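In Defense of the Half Bottle

Last updated: Saturday

We use cookies to remember your preferences. By continuing to read you accept our cookie policy. Accept | Manage settings

My neighbor Carolina Torres rinses every plastic bottle that enters her apartment and puts it in the recycling bag before the evening. I admire this, and I do not do it. In my home a bottle with a good cap stays for weeks. It is filled again with cold tea, or with the coffee that was left in the pot at breakfast, and it travels from the kitchen to wherever somebody is working. I want to write something in favor of this habit, which many people find poor or a little dirty, and I think they are wrong in an interesting way.

I grew up in a house where drinks were made once a day. My grandmother boiled the tea in the morning, very strong, and what was not drunk went into a bottle. You took from the bottle and you put in water, hot or cold according to the season. When I moved here for work I was surprised that people made a whole new cup each time and poured half of it in the sink. I was more surprised that they bought tea in bottles, drank a part of it, and threw away both the tea and the bottle. Once I kept the receipts of one year. I had paid for 52 bottles of tea from the shop on the corner, one for each week, and I could not remember the taste of a single one.

So I stopped buying, but I kept the last bottle. It was a Cevitz, the kind with corners that are almost square, and this shape turned out very practical. A round bottle rolls under the seat of the bus. A square one stays where you put it, and in the door of the refrigerator it stands beside the milk and does not fight with it.

I know the objections because my friend Mathias Leitner has given me all of them. He is a man of glass and steel. He owns a steel flask from Alteo that keeps coffee hot until the evening, and he paid for it a sum that he tells only to close friends. His first objection is that plastic is ugly. His second is that a bottle made for one use should be used one time. His third, which he brings out after dinner, is that cold coffee is not coffee.

About ugliness I have not much to say. I think we call plastic ugly because it is cheap, and we would call it beautiful if it were difficult to make. You can see how much you have left, and this is a real service. With the steel flask you must shake it near your ear like a person who is looking for coins in a box.

The second objection is serious and I accept half of it. These bottles are thin, and they were not made to live with us for years. I do not put hot drinks in mine, I let the pot cool first. I wash it every night with warm water and a drop of soap, and a long brush for the bottom. When the plastic becomes cloudy or starts to smell of old tea also after washing, it goes to Carolina's bag. Maybe this is two months of use. It is still two months in which I bought nothing.

Where people really go wrong, I believe, is in the idea that a drink must have its own place and its own moment. You sit, you drink, you stand up, finished. But most of a day at home is not like this. You carry the laundry, you look for the keys, you go to see who rang. The drinking happens in between, in the hallway, with the door half open and one hand reaching for the cap. 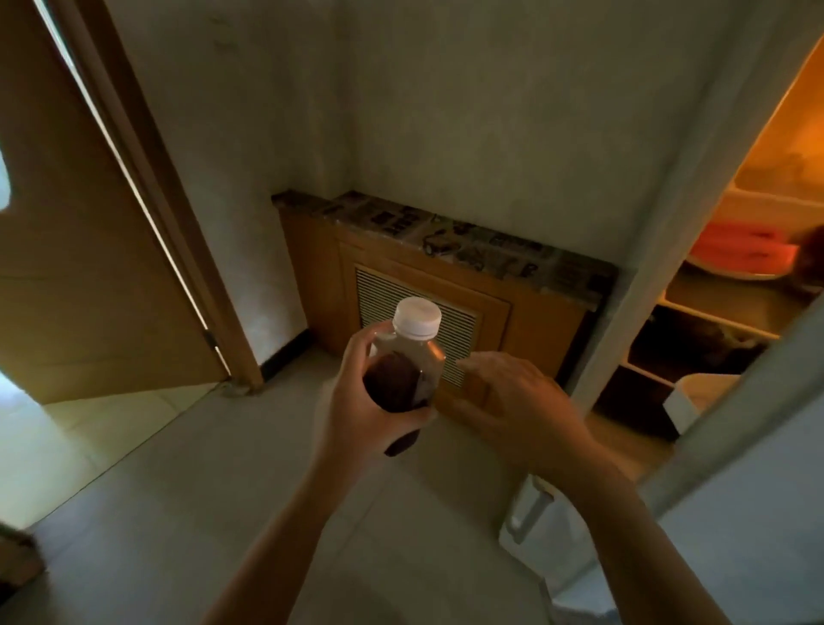
The cap is the most important part and it receives the least attention. A cup without a cap has to be guarded. You leave it on a shelf and you think of it, or you forget it and find it the next day with a skin on top. With a screw cap you can put the drink down anywhere, also on its side, and your mind is free. The small ribs on the edge of the cap are there so that tired or soapy fingers can turn it. I find this a polite piece of design. Somebody at a factory thought of my hands.

The hallway deserves a word too, because I think it is the most honestly used part of an apartment. Nobody decorates it for visitors in my building, or they try and give up after one winter. The walls get marks from bags and shoulders. If there is a radiator, there is usually a cover over it, and the top of the cover becomes a table for everything that is going in or out. Nerys Hughes, who lived below me for some years, kept there her gloves, the letters for the post and always one bottle of black tea. She took a mouthful when she came in and a mouthful when she went out. She called it her toll. I have never seen a person who was so rarely thirsty.

I should warn you about one thing, which is heat. Do not leave the bottle on top of a radiator in the cold months. Tea that is kept warm for hours becomes bitter and then becomes something worse, and with milk in it you must not even think of it. In July the same place is fine, if the sun does not reach it. Pichit Phromma, who taught me to make proper iced coffee, keeps his always in the refrigerator and takes it out only when he wants it. He is more correct than I am. What stays outside in my house is plain and without sugar, and by the evening it is finished or I pour it out.

As for cold coffee not being coffee, I can only answer that Mathias should try it when it was made to be cold. Use more powder than you think, from a dark roast (I buy Neves, but the brand is not important), and let it stand overnight in the refrigerator. Filter it slowly. In the morning fill the bottle to the half and no more, and keep the rest in the pitcher. A half bottle is light in the hand and does not spill when you open it. There is also room to add water or milk when you have tasted it. I believe that full bottles make people drink too fast or too little.

I do not think that anyone will save the planet with one Cevitz bottle. My cousin Bernardo Abreu, who likes to calculate, told me that my savings would pay for one nice dinner, and I should invite him to it. He is probably right. But I notice that since I began I also finish the bread, and I mend the handle of a bag before I look for a new bag. The habit seems to go from one object to the next one. Carolina says the same of her rinsing, so perhaps we are doing one thing in two manners – she sends the bottle away quickly and clean, and I send it away late.

Get new essays in your inbox once a month. Enter your email address to subscribe to the newsletter. You can unsubscribe at any time.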